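The Quiet Pleasure of a Good Rack

I have a weakness for storage, and I don't mean the pretty kind with wicker lids and chalkboard labels. I mean steel posts full of holes, shelves you could park a car on, and plastic bins in that one particular blue. So when I got the chance to spend a Wednesday at Drurnodach, where the picking area has been rebuilt from the floor up, I was there before eight with a coffee in each hand (one of them was for me, and so was the other).

The place looks after 828 different small items, most of them soft, bagged or awkward to stack. Before the rebuild they lived in cardboard on flat shelves, and people spent a good part of the day reaching into the dark at the back. Now there's a bin for everything, and everything slopes toward the person who wants it. I could have stood there all morning, and I more or less did!

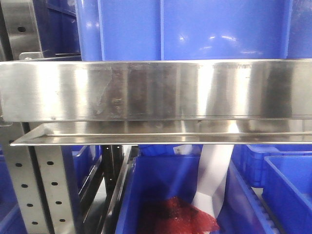
STORAGE & SHELVING

Let's start with the steel, which deserves it. The beams are wide and brushed, and they already have the smudges and streaks that tell you a shelf has a job. I like that far better than showroom shine. Under the beam there's a slim ledge that pushes forward a little and catches the light along its edge, and the gray uprights are punched with round holes. If you grew up with a metal construction set, you'll understand why I kept wanting to put my finger through one.

Then there are the bins. Drurnodach bought 1116 of them in one go from Laizer, and after a long argument about colors they chose blue, because everybody could live with blue. The walls are thick and the ribs give them a lovely solid feel — pick one up by the rim and it doesn't flex at all. They're also open at the front of the rack, so a red mesh bag at the bottom of a deep bin is something you spot from several steps away. Red on blue is hard to beat. I went home and moved my own onions into a blue tub the same evening, and I'm delighted with it.

The lower levels are where the clever part happens. The shelves tilt, and they're fitted with rollers, so a bin set down at the back comes gliding forward with a soft rattle. I pushed far more bins than I needed to. The sound is wonderful, somewhere between a skate park and a drawer full of marbles, and the people who work there say they stop hearing it by the second week. What a shame for them.

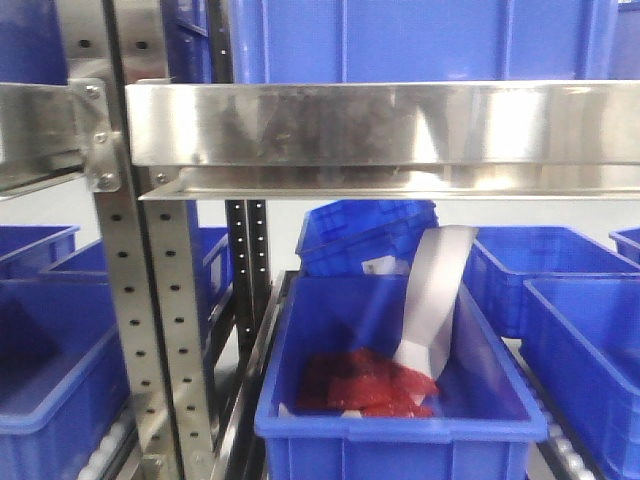

Room to Work

Good shelving needs a good surface next to it, and this is the bit home organizers (me included) always forget. You can have 517 bins in perfect order and still end up sorting things on your knee. Drurnodach went with a large, dark gray work surface from Kulix, and it's a smart choice: small bright things stand out against it, and it's easy on the eyes under overhead lights.

The house rule is that whatever comes out of a bin gets a place on the surface before it goes anywhere else. I've borrowed that one for my kitchen too, with mixed results so far, mostly on account of the mail.

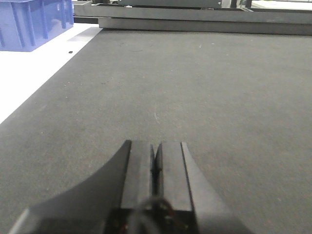

The dark gray work surface at Drurnodach.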